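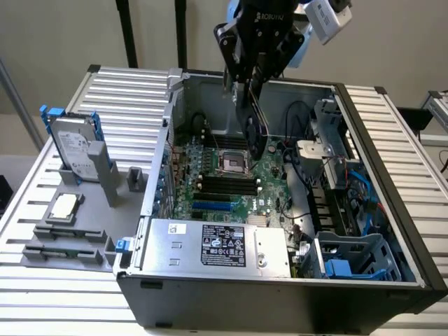

Section 4. Receiving and Preparing Donated Computers

The Hakarside Reuse Program accepts desktop computers, small servers and monitors from households, schools and offices. Every item must pass through the intake steps in this section before it is offered to a new owner. A desktop tower is prepared on its side with the side panel removed, so that the memory slots and the processor socket can be inspected from above. Items that arrive after the intake desk has closed are to be held overnight in the Costello Street storage room and entered the next working day.

4.1 Entering the Item

1. Greet the donor and confirm that the donor has the right to give the equipment away. Office donations require a signed transfer form.

2. Open the Ulline register and select New Item. The register assigns a tag number. Do not reuse the number of an item that has been withdrawn.

3. Print the tag and attach it to the outside of the item. For towers, use the rear of the case. For monitors, use the stand.

4. Ask whether the donor wishes to receive a certificate of data removal. Record the answer before the donor leaves.

5. Give the donor the yellow copy of the receipt. The white copy stays in the intake folder.

Note: The program does not appraise donations. Staff must not suggest a value to the donor, either in writing or in conversation.

4.2 Data Removal

1. Remove all storage drives and place them in the locked gray bin. Each drive receives the same tag number as the computer it came from.

2. Check every optical drive and card reader for discs and cards left behind. Return these to the donor where possible.

3. Wipe or destroy each drive as directed in Section 6. Record the method used and your initials.

CAUTION: A drive with no tag is to be treated as holding private data. It must be destroyed and may not be wiped for reuse.

4.3 Inspecting the Case

1. Unplug all cables and wait one minute before opening the case.

2. Put on the wrist strap and connect it to bare metal.

3. Inspect the vents, brackets and clips. Clear dust with short bursts of air - never with a household vacuum cleaner.

4. Look for cracked plastic, bent metal and missing screws. Enter each fault on a separate line of the register.

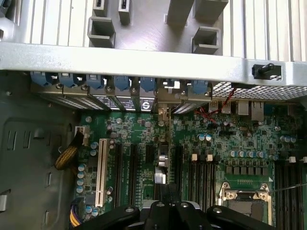
Figure 4-2. Vented chassis metal with blue expansion-slot clips.

5. If a clip or bracket is broken, search the Flerkik parts list before ordering a new one. The list holds almost 4000 entries and is updated each March.

4.4 Grading

Each item receives one grade, which decides where it is sent. Grade A items are complete and ready for use. Grade B items need one or more parts that are in stock. Grade C items are kept for parts only. A board with an empty processor socket may not be graded A, whatever the state of the case, and its exposed pin field must not be touched while the grade is being decided. Memory slots are checked in the same visit, and the number of modules found is written on the tag. 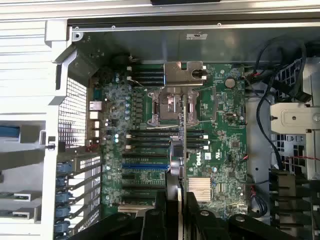
4.5 Storage and Release

Graded items are moved to the shelves by the end of the working day. Grade A items go to the front room, and all others go to the back room in tag order. Where a server board has separate banks of memory slots on either side of the processor socket, both banks are to be listed on the shelf card. An item not claimed within 70 days is offered to the partner schools, and the register entry is changed to Released when the school has signed for it.

Note: Questions about this section may be left at the intake desk, extension 161.

Section last revised July 5, 2020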